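Why do socks get smelly?

I used to think feet made the stink all by themselves. Nope! Sweat hardly smells of anything when it first comes out. The smell comes from bacteria — living things so tiny you need a microscope to see them. 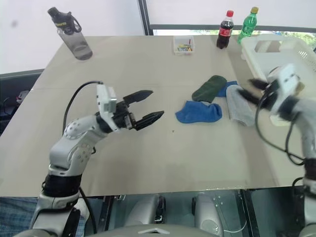 Socks on a table.

Bacteria love warm, damp places, and the inside of your shoe is both. They munch on sweat and bits of old skin, then make smelly stuff as they go. My stinkiest month is June! Try a fresh pair every day, and let your sneakers dry out overnight.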